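Plundosov Adds Table-Setting Robots at Its Banquet Hall, and the Crew Picks the Jobs

August 12, 2025 – Plundosov, the banquet and catering house, has begun using robot arms from Erari to help set and clear its dining tables. The arms handle bowls, the item the house's 125 banquet workers asked to be rid of first.

A full evening at Plundosov seats 300 guests, and a dinner of several courses sends nearly 2000 bowls out to the tables and back again. Until this summer every one of them was carried, placed and picked up by hand, often by people who had already spent the afternoon on their feet.

"I have been setting tables for a long time and I love a well-set room," said Sumathi Varma, floor lead at Plundosov. "What I don't love is the reaching. You lean over a wide table again and again, and by the end of the night your shoulder lets you know. When they asked us where the robot should start, the whole crew said bowls!"

The project, called Ondach, started with a simple question put to the people who do the work: which parts of the shift would you gladly hand over? Workers wrote their answers on sheets in the break room, and the Erari engineers built the first tasks from that list. Folding napkins stayed with the crew. So did flowers, place cards and anything that involves talking to a guest.

Bowls are harder for a machine than they look. They are smooth and curved, they come in several sizes, and glossy glaze throws back the light in ways that can confuse a camera. The Ondach arm takes a bowl by the rim between two fingers and has to hold it firmly without dragging the cloth below.

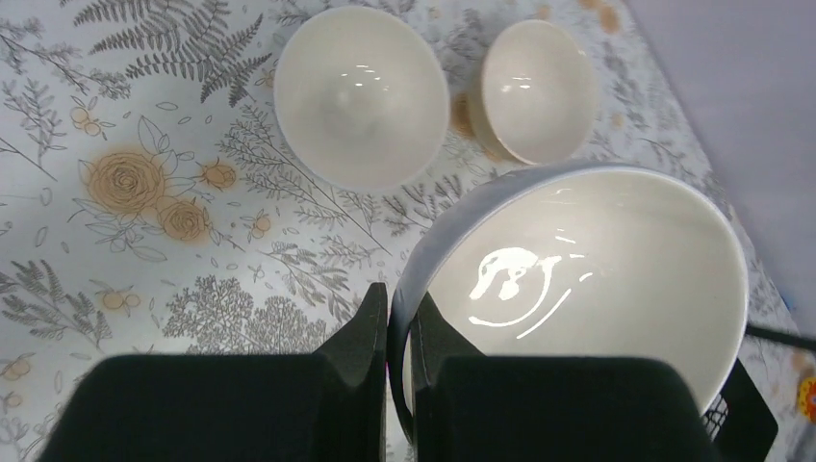

The gripper at the rim of the largest of three white bowls, on a flowered tablecloth.

"We practiced on the house's own kind of table, patterned cloth and all," said Siebe Vanhove, who leads the Ondach work at Erari. "A plain gray bench would have been easier for us, but the crew doesn't work on a plain gray bench. Their comments changed the grip, the speed and even the order the bowls are picked up in. I can't say enough about how much we learned from them."

Jobs and hours at Plundosov stay as they were. Eight workers have trained as table leads, a new role with higher pay. A table lead starts the arm, watches its work, fixes what it gets wrong and can stop it at any time. The arms run before guests arrive and after they leave, and never during a meal.

Anil Poojary, one of the first table leads, came to the role from the dish room. "The first week I stopped it constantly," he said. "Now I stop it when a bowl is sitting somewhere odd and I want to move it myself. I go home less tired, and I've gotten pretty good at explaining to the engineers what a properly set table looks like."

There is still plenty to work on. Stacked bowls remain a job for people, and the arm is slower than an experienced server. Keerthana Suvarna, operations manager at Plundosov, said the house is comfortable with that pace for now and will ask the crew for a second list of tasks in September.

Press contact: Sreekumar Marar, Nambiar Communications, ext. 2515 | © 2025 Plundosov. All rights reserved. | Back to top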